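FOR IMMEDIATE RELEASE
25/09/2021

Shoppers' group questions "smaller basket" claims, asks grocers to show their math

The Manalastas Household Prices Project today released its second reading of supermarket price claims, and it finds little to back up the cheerful signs now hanging in many stores. Two chains, Brostent and Diltetti, have told customers since March that a weekly shop costs less than it did a year ago. The Project asked both for the list of goods behind that statement. Brostent sent a brochure. Diltetti sent the same brochure it had sent in the spring, with a new cover.

"If you say the basket got cheaper, you should be able to tell people what was in the basket," said Rhea Navarro, who edits the Project's reports. "We got a photo of a smiling family and a paragraph about values."

The Project's readers mailed in 3,446 receipts. After duplicates and unreadable slips were set aside, 2,745 were used. Savings did show up on some of them, mostly on store-brand snacks and on items bought in pairs. They were much harder to find on bread, fresh vegetables and school supplies, where the shelf price often stayed put while the package shrank or the old discount quietly went away.

Rungnapa Ratanaporn, who handled the receipt work, is careful about what that proves. The people who mail in receipts are people who already watch prices. They may shop differently from their neighbors, and the report says so on its first page. The chains' own claims carry no such note.
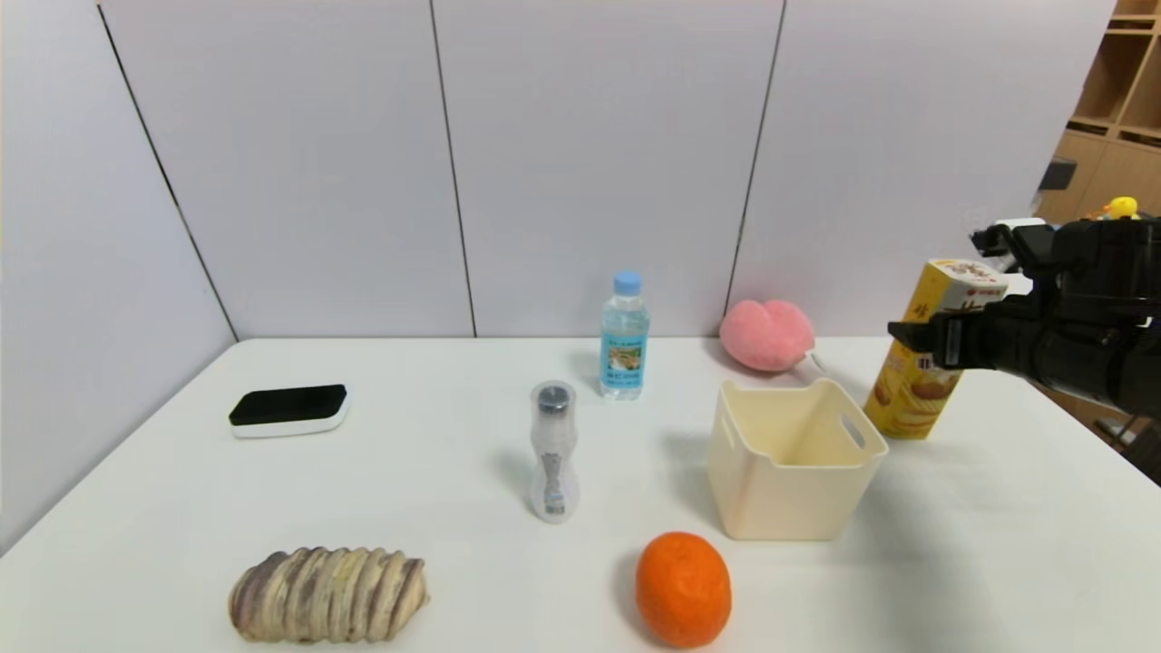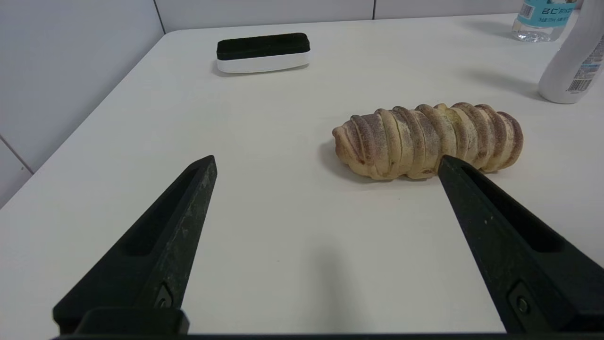 Snacks, root vegetables, bread and small classroom supplies are all everyday purchases.

The report also takes up loyalty cards. Both chains quote their savings at the card price, which a shopper without a card doesn't pay. Diltetti's window signs give the card price in large type and leave the regular price for the shelf tag. Brostent prints both, but its "you saved" line at the bottom of the receipt is figured against a regular price that, on many slips, readers could not find charged to anyone in the weeks before.

Anselmo Cabello, a retired bookkeeper who checked the tables, was asked whether the chains might simply be right. "They might," he said. "I would like to see it. I have been asking since March."

The Project is not impressed by the proposed fix, either. Zumetti, a pricing consultant hired by both chains, has offered to run a "trusted basket" label that stores could display after a review. The review would be paid for by the stores, the goods would be picked by the stores, and the results would stay with Zumetti. Beatriz Antunes, who wrote the section on labels, calls it a sticker with a fee attached.

The Project is asking each chain to do the following before its next round of ads:

Publish the full list of goods, with brand and package size.
Give the price with and without a card.
Name the stores and weeks that were compared.
Leave the list alone for a full year.

Copies of the report are free by mail or at the Project's office. The receipt tables are included, errors and all, and corrections are welcome.

Press contact: Jocelyn Manalo, Manalastas Household Prices Project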